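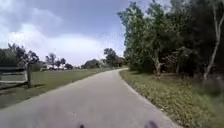

# Footpaths of Stendambridge

The town of Stendambridge has more footpath than road, which surprises people until they try to park. I've been walking the paths since I moved over from Vevmont, and I look after this entry for the local wiki, so expect opinions mixed in with the facts (you can edit them out if you must!).

## Beginnings

The oldest routes were shortcuts to the mill. Workers crossed the fields on a strip of bare dirt, the farmers grumbled, and after a few years everyone treated it as a right of way. The mill owners, Lykkegaard, finally put down cinders so their people would stop tracking mud onto the looms. You can still find black grit in the flower beds on Tenter Lane. I have a jar of it.

## Surfaces

Asphalt came much later and I know plenty of walkers who never forgave it. I like it fine. It drains badly where tree roots push up from underneath, but you can get a stroller over it, and my knees prefer it to the old cobbles by the church. Gravel is still used on the river side, and the stretch behind the allotments is plain grass that gets mowed in August and more or less forgotten the rest of the year.

## The Isard Loop

This is the one visitors ask for. It's roughly 3 miles, starts at the library steps, and climbs 180 feet before dropping back to the river. Go counterclockwise - the hill is gentler that way and you finish near the bakery. The name comes from the Isard, a hotel that burned down long before my time. Its gateposts are still standing, and one has a bench built right up against it.

## Names and numbers

Every path has an official number, and hardly anyone uses them. Path 105 is "the Snicket" to anybody born in town and "Long Back" to anybody from the hill side. Elínborg Gunnlaugsson collected the spoken names in a little booklet called *Which Way Did You Come?*, and it's a lovely read, especially the chapter on two families who shared a path for decades and called it different things the whole time.

## Disputes

The longest argument was over a locked gate at the foot of Orchard Rise. Glenys Treloar climbed it every Sunday in her church shoes until the lock came off. Dagný Mogensen's map, drawn that same year, marks the spot with a tiny shoe.

## See also

- Stendambridge mill
- River crossings
- Tenter Lane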